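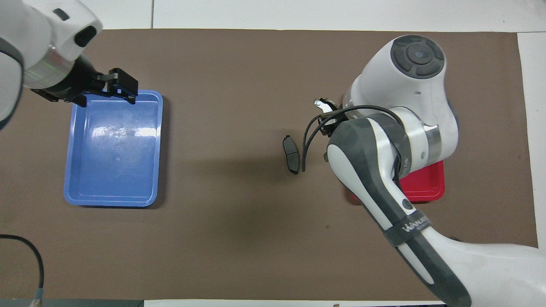 Sorting Trays and the Shared Workbench: Our Project Report
Valentyna Bilyk and Severyn Bondarchuk, January 2023

Why we picked this

When our class was asked to choose a small everyday problem and stay with it for a whole term, most groups went for something grand. We went for the table. Anyone who has taken a car parts class will know the feeling of coming in on a Monday and finding the last group's bits and pieces spread from one end to the other, and we thought it would be a kindness to everybody (ourselves very much included!) to work out a better way of laying things down and picking them up again.

Our teacher, Hanna Sirko, let us call the project Biltbridge, a name Severyn had been saving up for something.

What we used

We kept the setup plain. A brown mat covers most of the white tabletop, and on the mat there is a blue plastic tray, rectangular, with a raised rim. Parts that still need looking at stay out on the mat, like the brake pad, and parts that are finished go in the tray. We did talk for a long while about having two trays, one for clean and one for dirty, but the second one took up so much of the mat that we kept knocking it with our elbows, right up from the second week.

The tray sits with its long side running up and down the mat. We tried it the other way first and liked it less. Blue is also a nice color for this, we think, as a dark part shows up well on it, although the plastic is shiny and catches the ceiling lights, which bothered Valentyna more than it did Severyn.

How we tested it

We asked classmates to clear the same set of parts off the mat, first with no tray and then with one. Over the term we wrote down 233 turns in our notebook. Kyrylo Sydorenko did a great many of these and was very patient about it – thank you, Kyrylo.

What we found

Clearing up with the tray took 90 seconds on an average turn, and it was slower without one, though we changed the set of parts halfway through and so we don't want to make too much of the difference. The rim mattered more than we expected. Small things rolled up against it and stopped, and on the bare mat they sometimes rolled right off onto the floor.

What we would change

Brake pads are heavier than they look, and people tended to drop them the last inch. A thin liner in the bottom of the tray would make it quieter. We would also like to try a mat that covers the whole tabletop, and Hanna Sirko has said we may pick this up again in May if the bench is free.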